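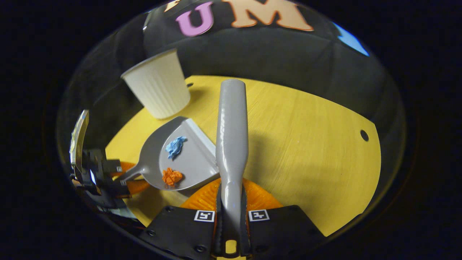 April 25, 2023

Entropy demo for the open evening in July, notes after the first proper run.

The idea comes from Korkor Nartey. We take a closed box with two halves, put all the beads in the left half, remove the wall and shake with the small motor. Visitors should see that the beads spread out and do not come back. I was asked to check if this is also true in our numbers, and to write it so that Yaw Laryea can repeat it.

Beads at start: 1,998, all left. After 231 shakes the two sides were nearly the same by weight, and it stayed like this until I stopped the motor at 2,437 shakes. I did not once see the left side become clearly heavier again.

Problems:
- The box gets static on its lid and beads stick there. I wiped it with a damp cloth, which helped for one run.
- The balance from Skeltora needs a long time to settle. I waited 4 minutes before each reading, maybe less is enough.
- The table is not level. I put folded paper under one leg, please leave it there.

Korkor wants to connect this with heat. I made a small simulation in Govia with two blocks, one warm and one cool, and plotted the temperature against time. The curves meet as they should, but the total energy drifts slowly upwards, so my time step is too large or I have a mistake in the boundary. Yaw thinks it is the boundary. I will ask him to read the code before I change anything.

One point about the poster text. We wrote "disorder always grows". I would like to say that it is only very probable for so many beads - with four beads a visitor could easily see all of them return to one side. Korkor agrees but finds the sentence too long for the poster.

To do: new lid, smaller time step, shorter sentence.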